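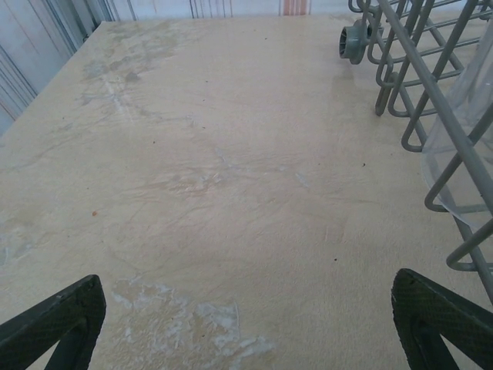

About the Stedevness Manipulation Laboratory

The laboratory studies how a robot arm can pick up and place household items using only the view from its own wrist. The main line of work is loading and handling dish racks, with a secondary line on thin transparent materials such as plastic sheet. Both are difficult for the same reason: depth sensing is unreliable on fine wire and on clear film, so a method has to work from colour images and contact.

The laboratory was set up by Zulema Barrientos and Musyoka Kariuki and occupies two rooms on the Tovton campus. It is a small group. Research staff are listed at the end of this page.

Method

Our current method is called Plallmont. It learns from demonstrations recorded at the wrist, with no fixed overhead camera and no model of the rack. Each demonstration is stored as a sequence of images with the matching gripper pose and opening width. A policy trained on these sequences predicts short segments of motion, executes part of each segment, then predicts again from the new view.

Two design choices differ from our earlier work. First, the fingertips are kept within the camera's field of view at all times, so that the policy can judge the position of a tine relative to the fingers without a separate calibration step. Second, work surfaces are not cleaned up digitally or replaced between sessions. Marks, creases and scuffs on a tabletop are left in the training images. In earlier trials on a plain new surface, the policy treated any unfamiliar mark as an object and slowed down or stopped over it.

Results to date

The present training set holds 700 demonstrations. In the most recent evaluation, completed in May, the policy was given 100 placement attempts on racks in positions it had not been trained on. It completed 62 without intervention. The previous version was tested under a different protocol and the two figures should not be compared directly.

Failures fall into two main groups. In the first, a finger catches on a looped tine during the approach - usually when the rack is close to the side of the view and only part of it can be seen. In the second, clear plastic lies over part of the rack and the policy moves as if the wires behind it were exposed. Akash Sengar is working on the second group, using changes in reflection over several images to estimate where the edge of the film lies.

Collaboration and access

Dal Bello supplies machined parts to the laboratory and has no role in the analysis or reporting of results. Students from the Tovton engineering program may apply for a placement of six months. Applicants should be comfortable with Python and basic linear algebra. Prior experience with robot hardware is useful but not required.

Visits can be arranged through the front office. Closed footwear is required in both rooms.

Staff

Zulema Barrientos - director, robot learning
Musyoka Kariuki - control and gripper design
Akash Sengar - perception of transparent materials
Līga Baranauskienė - data collection and evaluation
Italo Valentini - laboratory manager

Page last revised 21 May 2022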